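Two arms, one small target: how do you keep them from waiting on each other forever?
Software > Planning and control

Urmas Lūse
Posted January 25, 2021

Good morning everyone, and sorry in advance for the length (my wife says I write posts the way other people write letters to their cousins, and she has a point).

I have two arms sharing one table, three wooden blocks, and a square of black tape that all three blocks are supposed to end up in. Each arm has its own planner process, and there is a small coordinator on top that I call Trenura. Trenura hands out a lock on the air above the square. Whoever holds the lock may go in, and the other one is meant to stay out past a line I drew in the collision model.

The trouble is that both planners are allowed to pick their block before asking for the lock. So you get one arm over the square and the other standing off to the side with its own block, already gripped, holding still. That part is fine, I suppose. What bothers me is the third block. Neither planner will claim it while its own gripper is full, and every so often the two of them trade the lock back and forth and neither one goes down. I logged 612 attempts and had 33 end that way, with the timeout kicking in.

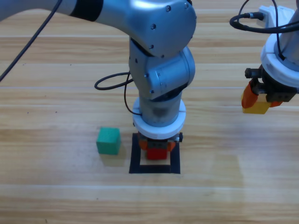

kitholm_dan
I'd throw out the lock completely. You have two planners that each think they're alone in the world and a referee in the middle, and every fix you make is going to be another rule for the referee. Plan both arms as one system, all the joints together, and the question of who goes first drops out of the search by itself. Yes, it's slower. For three blocks on a table I really don't think you'll care.

mirrorpond
Have to disagree with Dan there, friendly as ever! Joint planning is lovely until one grasp comes in a little off and you have to replan everything for both arms at once. I did it that way for a long stretch and spent most of my evenings watching a progress bar. With separate planners, one arm can fix its own mess while the other carries on.

Urmas, what does the lock get released on? If it's released when the gripper opens, I'd bet that's your trouble right there. The arm is still sitting over the square at that point, so the other planner asks, gets a yes, finds the path blocked, gives the lock back, and round you go.

Urmas Lūse
Oh dear. Yes, it releases on gripper open. I wrote that line in May and haven't looked at it again. Thank you, I'm going to go and feel silly for a few minutes and then change it to release once the wrist has cleared the line.

A second question while I have you both, on perception. When the yellow and red blocks are in the square and the green one is in the gripper, the wrist view gets awkward, with the held block hiding a good part of the other two. My detector was trained on whole faces and it loses confidence badly when all it has is a strip of color. I've been falling back on the fixed camera, but then the arm itself is in the way just when I want an answer.

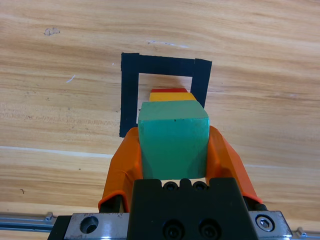
Wrist view, green in the gripper, yellow and red behind it.

mirrorpond
For that one I wouldn't ask the detector anything. You know where you put the first two blocks, so keep them in the world model and let the camera only raise a hand if something disagrees with it. Stankevičius (the tracking package, it's been on the downloads page here for a while) does exactly this. You give each object a belief and it decays slowly when the object can't be seen. The defaults are too quick to forget, so I run mine with a hold of 80 frames.

kitholm_dan
Careful with that. A belief that hangs on for 80 frames will happily tell you a block is where you left it after a finger has nudged it sideways. The tape is a nice strong edge and I'd use it. Fit the square first, then look for color inside it, and you'll get a decent answer from a strip. Disau has a fitting routine that copes with one side being hidden.

mirrorpond
Fair enough, and the two would go together quite nicely, now that I think about it. Fit the square for the check and keep the belief for the in-between moments. Don't tell Dan I said so.

Urmas Lūse
Well, I've had a good long afternoon with it and I wanted to come back and report, as I always grumble when people don't! The lock now releases on clearing the line. I also took up half of Dan's idea, in that the order of the blocks is now decided once for both arms before anything moves, and green goes to whichever arm comes free first. The paths are still planned separately.
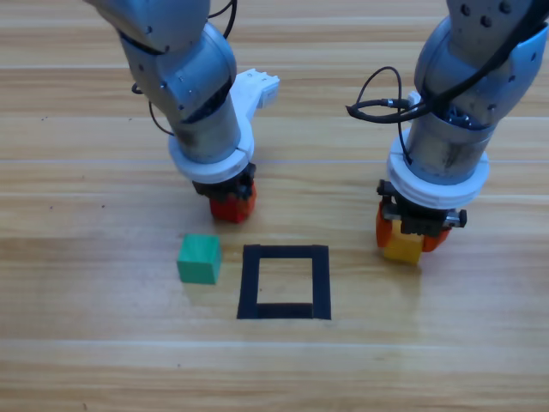 I ran 101 attempts with that and had no timeouts, though I did see one arm hesitate quite a while before asking for its turn, and I believe that's the planner being shy about the standoff line, which I drew far too generously. I'll pull it in a little at a time. The square fitting from Disau is next on my list, and after that I'll try the longer hold, probably with something shorter than 80 to start with.

kitholm_dan
Half my idea is better than none. Post the log from the slow one when you get a chance, I'd like to see whether it was planning all that time or just waiting on a message.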